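25 October was the date on my draft, and I have been adding to it ever since, so please forgive the length.

October 25, 2024
By Orysia Zhuravel

I said last time that I would write up how I look after the arm, and then Meron Derese wrote from Tremton to ask whether I had forgotten. I hadn't! I had been putting it off, which is a different sort of failing. So make a cup of tea, because I do go on once I get started on this.

Our arm works among household appliances here in Westville, opening things, closing things, pressing and turning things, and we call it Degefa for reasons lost to all of us now. It has two dark fingers and a small camera down at the wrist, and nearly all of my fussing goes into those two parts. The big joints further up look after themselves for months at a time. The fingers don't. They are forever leaning on lids and poking about near edges, and after a while they stop meeting quite where they used to.

My morning routine is the same every time. I wipe both fingers with a barely damp cloth, let them dry, and run a fingertip down the inside edges, feeling for nicks. Then I close them slowly with nothing between them and look at the tips from the front and from the side. If one sits a hair ahead of the other I slacken the mounting screws, nudge it back and tighten them a little at a time, swapping sides as I go (Hugo Deschamps taught me that, having stripped a thread himself by rushing). After that it is off to the washing machine, where I bring the fingers in slowly near the front lip of the top and keep my hand by the stop button.
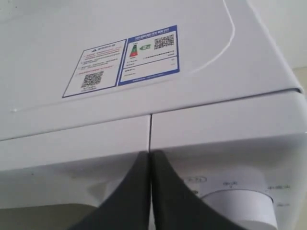
How often do the fingertips need changing?

I swap ours after 900 hours of running, or sooner if I can feel a groove in the inside face with my thumbnail. I always change the two together, even when one looks perfectly good, and I write the date and the hour reading in the notebook. The last pair came off at 1085 hours, which was me being lazy, and the grip had gone noticeably sloppy by then.

Back to the morning. Once I am happy with the fingers I check the cable that runs down to the wrist. It wants enough slack for the wrist to turn all the way over, and not so much that it can catch on a door handle. I turn the wrist by hand command from one end of its travel to the other, five times, watching the clips. Ours came with hard plastic clips that worked loose, and I changed them for soft hook-and-loop straps, which I like so much that I have started using them on everything at home as well.

The microwave comes next, and I leave it till then on purpose. Going inside a box is much fussier than working along the outside of one, as there are walls to either side and a door to keep clear of, so I drop the speed right down before I let the fingers anywhere near it.

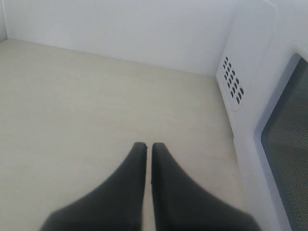 I set my height limit in there with a bit of folded card. The card goes down first, I lower the arm by tiny steps until I can only just slide the card out again, and I save that position as the lowest it may go. Zinash Wubshet does it all from the numbers on the screen and gets perfectly good results, but I like the feel of the card, and I have kept the same piece since last November.

Last job is the camera. A dry lens cloth, one gentle wipe, and then I check that the fingers turn up in the same place in the picture as the day before. When they don't, it is usually the bracket and hardly ever the camera itself. I spent a whole afternoon on the settings once before I thought to give the bracket a wiggle, and there it was, loose as a baby tooth.

I still owe you all something on the gripper motor, which has started to hum on closing. Tsehay Lemma thinks it wants grease and I think it wants a new bearing, so we are going to open it up together next week and have a look.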